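4.3 Fitting, checking and recording with the hand-held gripper

This section covers the hand-held gripper used to record demonstrations for the Rolland grasping study. It assumes the camera has been mounted as set out in 4.2 and that the recorder is running the Hadum software. Allow 20 minutes the first time.

Before you start

The study compares policies trained on two kinds of recording: those that begin with an open, empty gripper over the work surface, and those that begin with the object already between the pads. The start of each recording is therefore part of the method. A recording that starts in the wrong state is removed from its set, even if the grasp that follows is sound.

CAUTION: Keep fingers clear of the gap between the pads whenever the trigger is in use. The linkage has no stop for soft objects.

Checking the jaws

1. Hold the gripper over a clear part of the table with the trigger released. Both pads must be in the camera view, with table visible between them.

2. Look at the bushing at the top of each arm. It should sit square in its seat. If it has lifted, press it home by hand. Do not use a mallet.

3. Check the fasteners that hold each pad. Tighten any that turn freely. Stop when the pad no longer rocks.

4. Inspect the inner face of each pad. Light roughness and small chips along the edges are normal wear and do not affect the results. Replace the pad if the inner face has a tear, or if a chip reaches a fastener hole.

5. Close the gripper slowly on nothing, then release. The pads should meet along their full height. If they meet only at the tips, go back to step 3.

Note: Replace pads as a pair. A new pad set against a worn one changes the closing point, and the width calibration will not hold.
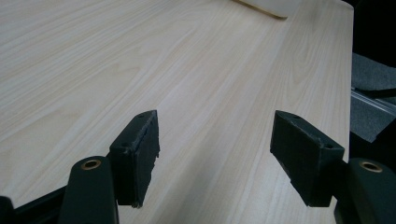
Branwen Gough
Methods Lead, Wuslow Manipulation Laboratory

The open position shown is acceptable as a start state for Set A. The pads face each other across the gap, nothing is held, and the wood grain of the table can be seen between them. Other items may lie at the far side of the table provided they stay out of the gap.

Calibrating the width

6. In the Hadum menu, choose Width, then New. The recorder asks for the open position first.

7. Release the trigger fully and keep the gripper still until the counter reaches 300 samples. If the counter resets, the gripper has moved. Rest your elbow on the table and try again.

8. Close the pads until they touch and hold for the second count. Do not squeeze past first contact. The pad material compresses, and the recorder will store a closed width that is too small.

9. Repeat steps 7 and 8 until you have 3 matching pairs. The recorder marks matching pairs in green and discards the others.

10. Save the calibration under the station name. At the Zedthorpe station, add the bench letter after the name.

Recording a demonstration

11. Place the object on the table. For Set A, start with the gripper open and empty. For Set B, close on the object before you press Record.

12. Press Record and wait for the tone. Movement before the tone is not time-stamped and cannot be recovered.

13. Carry out the task at an even pace. Pausing is allowed. Setting the gripper down is not.

14. Release the object, draw back until the pads are clear of it, and press Record again to stop.

Note: A glossy table can reflect overhead light into the camera. A soft sheen is tolerated by the tracker. If the tracking light turns amber, change your standing position before you change the exposure. Exposure must stay the same across a set.

Note: Shadows from the operator's arm are kept in the data. An earlier version of the method masked them out, and the trained policy then closed late under ordinary room lighting.

If a check fails

Width drifts during a session: repeat steps 6 to 10 and begin a new file. Do not join it to the old one.

One pad is missing from the view: the camera bracket has turned. Refit it as described in 4.2, then recalibrate.

Recorder reports "no start state": the gripper was part closed at the tone. Delete the recording and repeat it from step 11.

Results from each set are compared only after the start-state check in section 5 has been run on both.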